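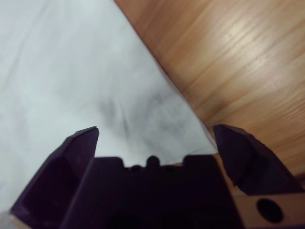 White cloth on honey-colored wood, creases and all.

The Tablecloth Comes Back

Krystyna Sobczak owns ten white tablecloths and irons none of them. Life's short. She folds them in thirds, sticks them in a drawer, shakes one out when people come over. Creases? Let them be. "My mother starched hers," she says. "I remember being scared to eat."

She isn't the only one. At Ellier, the linen shop on the corner of her street, plain white outsells every print on teh shelf. Stripes second. Anything with fruit on it, way behind.

Why white – well, it bleaches. Gravy, wine, crayon. Brahim Abdel Hamid runs the shop and keeps a framed price list from 1883 over the register, tablecloths at the top, napkins by the dozen. Same advice then as now, he says. Cold water first. Never hot, hot sets it. Then soap, then wait, then look again in daylight before you decide its ruined. Lots of stains turn out to be shadows. Really. Move the lamp.

Size next. People buy too big. Measure the table, add a hand's width each side for every day, double that for a party. Or go small on purpose, lay it at an angle and let some wood show. Good wood shouldn't be hidden all year, and a bit of shine next to flat white looks great at supper time.

Drying: outside if you can. If not, over a door, pulled straight while damp. Sobczak gives hers 3 hours and then loses patience.

Underneath, a felt pad if the finish is glossy. Hot dishes leave rings, cloth or no cloth. Her table has 4 of them, all from the same casserole. She's keeping the casserole.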